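Collecting the second round of assembly demonstrations

Posted September 8, 2022

The manipulation group at Stara has begun its second round of demonstration collection at the Taltcombe lab. The target is 100 accepted episodes of the memory-seating task, all recorded on one arm, with the practice board placed on the slatted aluminum bed. As of this week, 38 have been accepted. Members who receive the dataset through the Tomar sharing arrangement should read the section on format changes before writing any loading code.

The task

Each episode begins with the arm at its home pose and a memory module held in the fixture. The operator guides the arm to the module, grasps it by its short edges, carries it to the board, aligns the notch with the key in the socket, and presses until the latches close. The episode ends when the arm has returned to home. An operator who regrasps the module partway through keeps recording. Regrasps are labelled afterwards and are wanted in the set.

The task was chosen for its final few millimetres. Free-space motion was learned adequately from the April data, and the policy trained on that set reached the socket without much trouble. It then pressed on modules that were slightly rotated, and it kept pressing. The cause was traced to the demonstrations themselves: the operators had practised a good deal before recording, and almost every episode showed a clean first-attempt insertion. The model had few examples of a misaligned module and fewer still of what to do with one.

Changes to the protocol

Seema Pathak rewrote the collection protocol over the winter. The main change is that a fixed share of episodes now begins from a deliberate error. For every 16 episodes in a session, four start with the module offset along the socket, four start with it rotated, and the remainder are unperturbed. The offsets are drawn from a list before the session, so the operator does not choose them. The operator's job is to notice the contact, back off, correct, and try again at a normal working pace.

The second change concerns board placement. In April the board was clamped in one position for the whole collection. It is now moved between episodes, both in translation and in angle, and the new pose is not measured. We considered logging it with a fiducial marker and decided against the extra object in view. The wrist camera sees the board from close range throughout the approach, and the policy is expected to work from that image and the joint state.
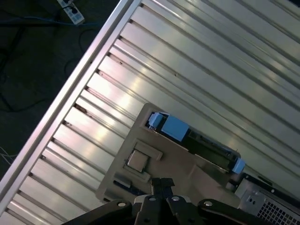
The third change is to lighting. The overhead panels are switched between their two settings at the halfway point of each session, and the blinds are left wherever they happen to be. Bare metal ribs return strong highlights at some angles, and the earlier model was evidently using the pattern of those highlights as a position cue. When the panels were replaced in May, its success rate at the approach stage fell sharply while nothing else had changed. Varying the light during collection is cheaper than augmenting for it afterwards, and the augmentations we tried did not resemble real glare very closely.

Operators

Sessions are limited to 2 hours, including resets. Review of the April recordings showed that demonstration quality declined late in long sessions, mainly as hesitation above the socket, and a policy trained by imitation will reproduce hesitation faithfully. Operators are also asked to change over between sessions so that no one person's habits dominate the set. Differences in approach direction are acceptable. Differences in grasp location are not, and the short-edge grasp should be used in every episode.

Resets take longer than the episodes. The module has to be released, inspected for damage to the contacts, and returned to the fixture, and the board has to be given its new pose. We have looked at having the arm perform its own resets using a scripted routine. The release step is the obstacle, as opening a latch calls for a different contact from the one used to seat the module, and the script was unreliable enough that a person had to stand by in any case.

Acceptance

An episode is accepted when three conditions are met. The camera and joint streams must be complete, with no dropped frames longer than the logger's tolerance. The module must be fully seated at the end, as confirmed by hand. The text label must match what was done, including any perturbation. Episodes that fail on the second condition are kept in a separate directory and marked as failures. They are not used for imitation, but Seema would like them for training a success classifier later in the year.

Most rejections so far have come from the first condition. The logging computer was writing to a nearly full drive for part of August, and several otherwise good episodes lost their wrist stream before the fault was recognized. A free-space check now runs when a session is opened, and the session will not start if it fails.

Format changes

Episodes are now written in the Stovetetti layout, with one directory per episode and a single metadata file at the top level. Three points will affect existing code:

Gripper position is stored as a normalized opening, from zero for closed to one for open. The April set stored motor counts.

Timestamps are taken at capture. Previously they were taken at write, and the lag between streams varied with disk load.

Perturbation type has its own field. It should be excluded from the policy's inputs, and the default loader does this — custom loaders will need to be checked.

A conversion script for the April data is in the shared repository. It handles the gripper values correctly but can only approximate the timestamps, so converted episodes carry a flag. We suggest leaving flagged episodes out of any training run in which contact timing matters.

Next steps

Collection continues at the present rate until the target is met. A policy will be trained at the halfway mark, using the same architecture and settings as in April so that the effect of the data can be seen separately. If recovery behaviour is still weak, the share of perturbed episodes will be raised for the remainder of the round. Members wishing to book time as operators should write to Seema Pathak at the Taltcombe lab and allow one morning for training on the arm before their first recorded session.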